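Notebook, November, evening entry

Back in the workshop after the planning call, writing this down before I forget which of my own opinions I talked myself out of. We're doing the secular community naming ceremony session again, and this time I'm supposed to have the handout ready before people show up (I know, I know).

Where it stands: the script is on draft 5. Draft 4 was too long and it had that passage about stars that everybody's seen on a greeting card. I read it out loud twice at the bench with the door shut and got bored both times, so it's gone. What replaced it is much plainer. Parents say the name, say where the name came from if they feel like it, and then the guide adults say what they're promising. I like it! It sounds like people talking.

Tane Cartwright wants to keep the candle. I was against the candle last month and now I'm mostly for it, partly because the Imlow families liked having something to do with their hands. We'd need to check the rules for the room, though. Terberg Hall used to allow open flame and I can't find that in the new booking sheet. Tane is going to call them. If it's a no, we go with the bowl of pebbles, and I already have the bowl.

Spent way too long on the history paragraph for the handout. I had a nice line about an ethical society holding ceremonies like ours in 1820, and then couldn't find where I'd gotten it. My own notes from the spring say "check this!!" with two exclamation marks, so clearly I never did. Cut it. If anyone reading this has the source, stick a note on the page and I'll put the line back in.

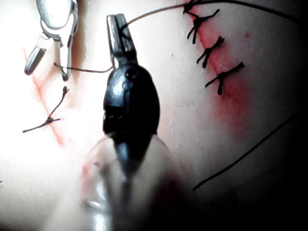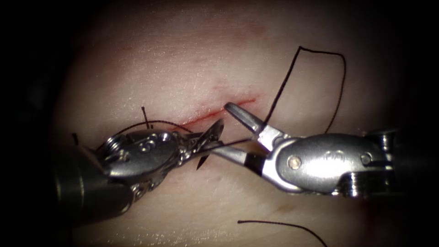 Metal instrument jaws over the pale practice pad. 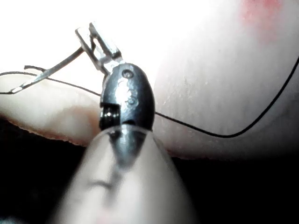

Can a family hold the ceremony if one of the parents is religious?
Plenty of them do. We ask that our own part stays free of prayer, and a grandparent who wants to say a blessing can do it at the meal afterward.

I want that one in the handout more or less as it stands, maybe with the word "grandparent" swapped for "relative." It came up in both of the last planning chats and we fumbled it both times, me worse than Tane.

Readings. The Karpenko poem stays, second verse only. I tried the whole thing against a clock and it drags, plus the third verse turns into a poem about a boat. Still need one reading short enough for an older brother or sister to manage, something with easy words and no tongue twisters. I wrote one myself and it's terrible (it rhymes "name" with "same" and then gives up). Leaving it in the back of the folder in case somebody else can rescue it.

Printing: 31 copies for the session, folded, on the cream paper if there's any left in the cabinet. Last time we ordered 2000 of the general leaflet and we're still tripping over the boxes, so small runs from now on, please. The fold needs to go the other way too, since the front page ended up on the back and people started reading at the thank-yous.

Givbridge asked again if we'd come out and run the session for their group. I said yes in principle and then realized I hadn't asked who's driving. They have a decent sound system but only one microphone, which makes the promises part awkward with two guide adults passing it back and forth over a baby. Could try having them stand closer together. Could also just skip the mic, it's a small room.

Still to do: Tane to call Terberg about the candle. Me to redo page two with the new Q and A and get the certificate wording down to something that fits on two lines. Somebody (me, probably) to ask Imlow whether we can borrow their folding table again, and to find out whose tablecloth I've had in my car since the last one.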